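4. Test Setup

The shoe rack task was run in the home workshop in May. Hwa-young Yeom wired the hand and Munther Bitar wrote the grasp planner, which we named Niltus. The rack has two tiers, and the planner stores a fixed height for each.

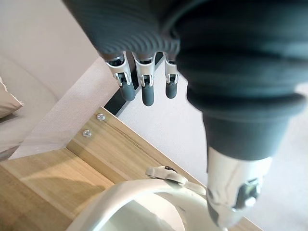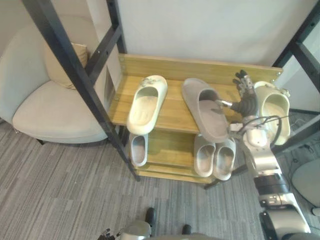
Each run was limited to 25 seconds. The thumb offset was the main source of error – a slide set at an angle needs a different approach than one set straight. Mebrat Lencho logged joint current at 1,000 samples per run. Cable slack at the wrist was left unchanged.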